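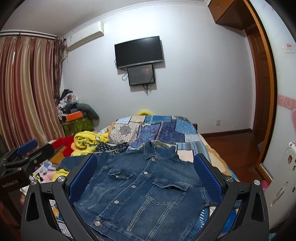

Garment Care > Denim and Workwear

Trimari
Does a 40 degree wash shrink a jacket sold as pre-shrunk? The label on mine says 30. I want the starch out and I don't want shorter sleeves.

vinh_diep
It can. Pre-shrunk cloth usually has a little left to give, mostly in the length. Tumble drying does more harm than ten degrees of water. Wash inside out, low spin, dry flat.

Valderrama
Disagree on drying flat. A line is fine if you hang it from the hem. Flat drying leaves the double layers damp for 2 days in my house.

vinh_diep
Hanging from the hem stretches the waistband if the cloth is heavy. Turn it over halfway and the damp goes.

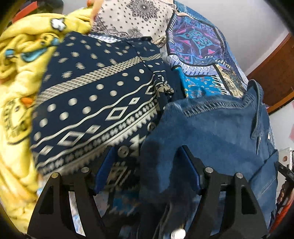

Elif Naz Yurt
Thread matters more than either of you allow. Polyester thread stays the same length while the cotton shrinks, so the seams pucker. Look at double stitching along a yoke, as on the denim in the photo, and measure there before and after. Side seams tell you less.

Trimari
Measured and written down. Going with 30 and a second rinse.

Valderrama
Still hanging mine.

1166 views | 2 shares
Tags: denim, shrinkage, drying
Contact us | © Amo Forums | Back to top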